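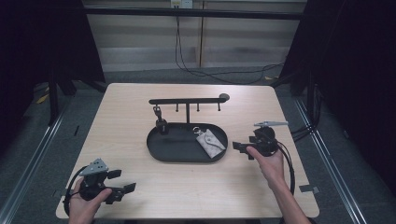
How many demonstrations do you need before a policy can hang keys on a hook?
Fewer than we budgeted for. We recorded 2557 good ones, and the curve had already gone pretty flat by then.

I'm Roald Kristiansen, and this is the page for the Clastby Handheld Pair, the two grippers we use for all our two-handed work at Nakthorpe. You hold one in each hand and do the chore yourself, and the recordings train the arms later (no teleop rig, hooray!).

Keys were my idea and I've regretted it on and off since October. A fabric pouch folds and sags, the ring swings, and the pegs on a little stand don't forgive much. We wanted to know if it helps to start the pouch somewhere new every time, or if you can be lazy and put it back in the same spot in the tray. So we trained one policy on each kind of data, same number of demos, and ran both on the Katsaros arms.

The varied set won by 29 points on hang success. I'd guessed maybe 10! Most of the lazy policy's misses came at the grasp, where it went for the old spot and closed on nothing. Once it did have the ring, it hung it nearly as well as the other one, which I still find a bit odd and want to rerun with a stiffer pouch.

What you get in the set: left and right grippers, top plates fitted, both cables, and a download link for the key-hanging recordings. The fingers come off with two screws. We rate a pair of them for 3000 grasps and then swap them out, though mine are well past that and still close fine.

Orders go through the Morkgate shop. Tell us which arms you're running and we'll send the matching finger mounts.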